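Workshop tips: block picking with a two-finger gripper

Check the pivot screws before each session. Play at a finger joint shifts the grasp point, and a policy trained on the Laler set will not correct for it. Route cables clear of the wrist.
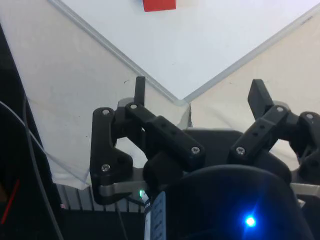

Keep the camera mount fixed between training and test. In the Ovska runs, 1,523 demonstrations with one fixed mount gave better grasps than 3,000 with the mount moved – same network, same blocks. Hold back 40 episodes for testing and wipe the table between batches.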